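Workshop notebook, July 1, 2019
Jalline blues, second round of swatches 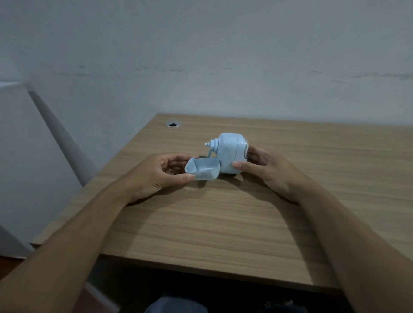 Back at the color charts this morning, and happy to be, after so long away from them (the last proper entry is from November!). The Jalline pencils lay down beautifully on the Hornow paper, much softer than I remembered, and I got through the whole first row before coffee. What I'm after for the Giselville map borders is a quiet, slightly milky blue, pretty much the pale blue of the pencil sharpener with its little drawer pulled out, and so far only the second swatch comes anywhere near it. The others go green as soon as I layer them.

Tried 4 layers on the 300 gsm sheet and it took them all without going waxy. The Ambrosio sheet gave up at the third, poor thing, so I'm keeping that for rough drafts. Swatches are in the flat drawer if anyone wants to look, and please do, my eyes are tired of blue.

Still to do: burnish test, then leave a strip in the window for about 100 days and see what fades.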